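25 April 2018

The city of Pornden has approved a site plan for the conversion of the former Skeledside bus depot into a low-energy residential block with a shared workshop and a small public library on the ground floor. The developer, Cordeiro, expects to begin foundation work in December.

The depot covers 3,027 square meters on the east side of the rail cut. The main garage, a steel frame building with brick infill, will be kept. The two smaller sheds and the fuel island will be removed. The old fuel tanks were taken out under an earlier permit, and soil testing at the tank pit was completed before the plan went to a vote.

The approved plan shows 13 apartments on two new floors set inside the garage frame. Ten of the units have two bedrooms; the other three are single-level studios with step-free access from the street. Parking is limited to the existing paved strip on the north side, which also holds the bike shelter and the waste enclosure.

Heating and cooling will be supplied by a ground-source heat pump system designed by Vetico. The bore field is located under the former bus turning circle, with 10 vertical boreholes connected to a central plant room. Each apartment will have its own water-to-air unit and its own meter. The plan does not include a gas connection to any part of the building.

The existing roof deck was found to be too light to carry both insulation and solar panels. It will be replaced with insulated panels on new purlins, and the solar array will be mounted on the south slope only. Cordeiro had first proposed panels on both slopes, but the north array was dropped after the structural review. Power not used in the building will be fed to the local grid under the standard small-producer tariff.

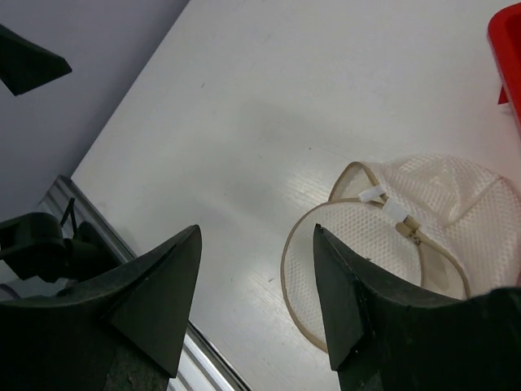
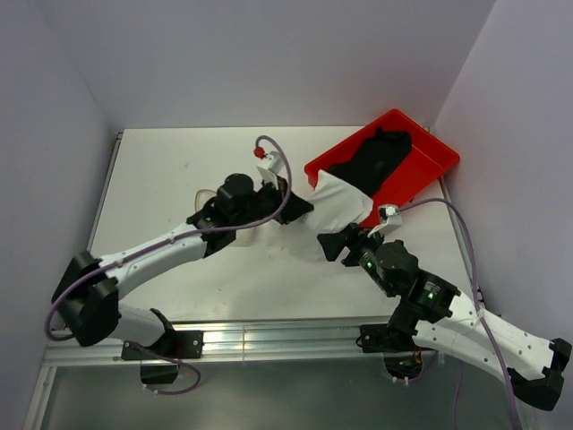
White tabletop with dark grippers.

The ground floor sets aside 931 square meters for the workshop, the library and a meeting room. The workshop will occupy the four southern bays, where the original floor slab is thick enough to carry light machinery without added support. The inspection pits in those bays will be filled and capped. The library is placed next to the street entrance and will have a separate air handling unit, so that it can stay open when the workshop is closed.

Storm water was the main point of discussion at the plan hearing. The depot yard drains to a combined sewer that is already at capacity during heavy rain. Under the revised plan, most of the yard surface will be broken up and replaced with permeable paving over a gravel bed, and roof water will be piped to an underground tank beneath the bike shelter. The city engineer's office accepted the revised drainage calculations on the condition that the outlet from the tank be fitted with a flow restrictor and a access point for inspection.

Two other conditions are attached to the approval. The brick wall facing Skeledside must be repaired with lime mortar to match the existing joints, and the replacement windows on that side must keep the present opening sizes. Construction traffic must use the north gate.

Cordeiro will retain ownership of the building and lease the ground floor space to the city. Rents for the apartments have not been set. The lease terms for the library are to be filed with the city clerk before a building permit is issued.

The site plan, the drainage report and the list of conditions can be read at the Pornden planning counter during normal office hours.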